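The Great Button Tin Sort-Out

2024-05-28

So my nan's button tin finally came home with me. If you grew up with a sewing nan you know the tin, the one you weren't allowed to open on the carpet. Mum's been hanging on to it since the move to Rutham and I think she was a bit relieved to see it go in my boot, to be fair.

I had a free arvo and a pot of tea and thought I'd sort it by colour. Famous last words! Do you go by main colour, or by what you'd sew it onto? Is a navy button with a gold rim navy or gold? I had muffin tins out, I had egg cartons out, I had the good ramekins out, and there was still a whole pile of "sort of beige" that I couldn't face. 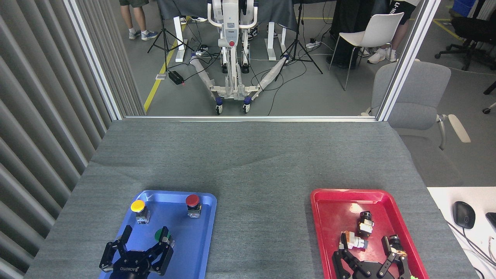

Gwendolyn Mbeki (she ran the mending nights at the Flurmont hall, some of you will remember her) told me years ago that colour is the wrong way to go about it altogether. She sorts by size and number of holes, because when you lose one off a shirt the size is what matters, and you can usually get away with a near enough white. I ignored her at the time. I have now tipped everything back in and started again her way, grumbling.

It does go quicker. Shirt buttons in one lot, coat buttons in another, and the shanks (the ones with the loop at the back) in an old biscuit container. The odd ones I've threaded in sets on embroidery cotton, which is what Nan did with her favourites anyway. I found six little green glass ones I'm sure came off my favourite cardi when I was in primary school, and I had a bit of a moment over those.

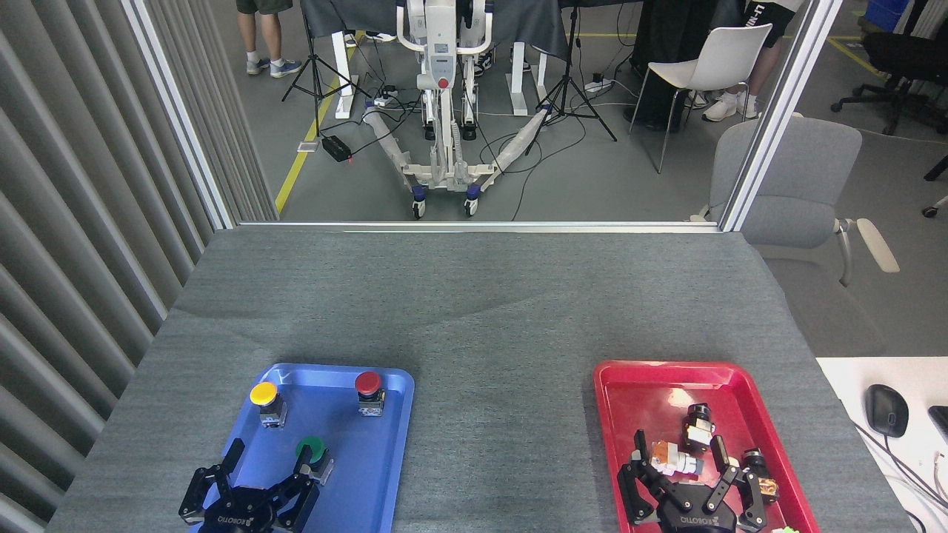

Next job is using some of them. I've got a linen shirt that's been waiting on cuffs since last July, and a cushion cover that wants 25 tiny ones down the back if I'm mad enough. If I get through either I'll let you know how it goes. And if anyone has a way of getting rust marks off metal shanks without wrecking the finish, please leave it in the comments, I've tried vinegar and wasn't thrilled.

Recent posts
Darning a heel, second attempt
What I'm growing on the back step
Op shop finds, mostly tablecloths
Nan's lemon slice, finally written down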